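Workbench

A workbench is a sturdy table made for doing work by hand. People have been leaning over one kind or another for as long as they have been shaping wood, stone, leather and metal, and the basic idea has changed very little: a flat surface at a comfortable height, heavy enough to stay put, with some way of holding the work still. Beyond that, benches vary as much as the people who use them, and a bench that suits a shoemaker would drive a cabinetmaker up the wall.

History

The earliest benches were low, often no higher than the knee, and the worker sat on the bench or straddled it, using body weight to hold the piece in place. Roman woodworkers used benches of this sort, split from a single log and set on slanted legs, and low benches have stayed in use for certain jobs ever since. Taller benches, meant for standing work, became common in Europe over the following centuries as planes grew longer and joinery grew finer.

The vise came along gradually. At first a worker relied on pegs, wedges and iron holdfasts dropped into holes in the top, and plenty of people still find these quicker than anything with a screw. Wooden screw vises were followed by iron ones, and by the late nineteenth century a cast iron vise could be ordered through the mail and bolted on in an afternoon.

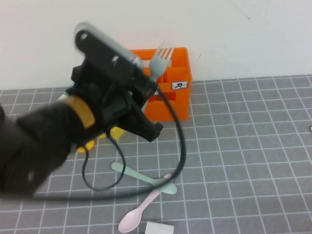
Height is the question that new owners worry over the most, and there is no single answer to it. An old rule says that the top should meet the palm of the hand when the arm hangs straight down and the wrist is bent. This gives a good height for hand planing, where the back and legs do a fair share of the pushing. For carving, soldering or fine repair work most people are happier with something a good deal taller — 40 inches is a common choice — so that the eyes can come close to the job without the neck paying for it later.

Materials

Beech and maple are the traditional woods for a bench top, being hard, plain and fairly cheap where they grow. Softer woods such as pine and fir make perfectly good benches too, and they have the kindly habit of denting before the work does. Benches for metalwork are often topped with sheet steel, while electronics benches tend to have a smooth mat that carries static away.

Regional types

The Ustidmont bench, named for the valley town where it was first made, is a heavy joiner's bench with 3 drawers under the top and a shallow tray along the back. Its maker, the Bomitz works, sold it in kits, and a finished one weighed 910 pounds, so it was usually put together in the room where it would spend its life. The lighter Skatanow bench folds flat against a wall and was popular in small apartments.

Care

A bench asks for very little. The top may be planed flat every few years and wiped down with oil, and the bolts should be snugged up when the seasons change. Scars, glue spots and stray saw cuts do no real harm, and many owners grow rather fond of them.

See also: Sawhorse, Vise, Holdfast, Tool chest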